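I promised a few of you I'd write about the ferry works, and then June ran away with me (it always does), so apologies if you've heard most of this from me over the garden wall already.

The short version is that Ridalon, who have been mending boats at the old yard for as long as I've lived in Marín, are going in with Stolico to build electric harbour ferries. Proper ones, for passengers, built from the keel up! They're hoping for 7 boats in the first batch and 200 jobs once both sheds are going, and 30 of those are set aside for apprentices, which was the bit that made me sit up.

I went along to the open evening with Saeed Rashti from two doors down. He spent half his working life welding and has opinions about everything, bless him. Kourosh Heydari did most of the talking for the yard and was very patient with us all. Somebody asked where the batteries were coming from and he said that hadn't been signed yet, so he'd sooner not say. Fair enough, I thought, though Saeed muttered all the way home.

My own question was about the slipway path. It'll be shut while they widen the gates, and those of us who walk that way to the shops will have to go up by the chapel, hill and all. Þórey Hjaltested, who is running the building side, wrote my name down and promised me a map. I'm still waiting, but I do believe she'll send it.

Do I think it'll all happen? I'd like to. We've had grand plans before, and I can remember when 300 people came off shift at five o'clock and you couldn't get a seat in the Braseo for love nor money. It would be lovely to have even half that noise back.

Anyway, the kettle's on and I've letters to answer. More when the map comes.

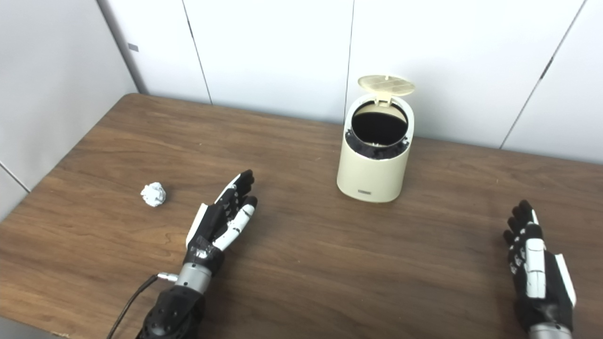 *The table by the white wall, a bit of light on the wood.*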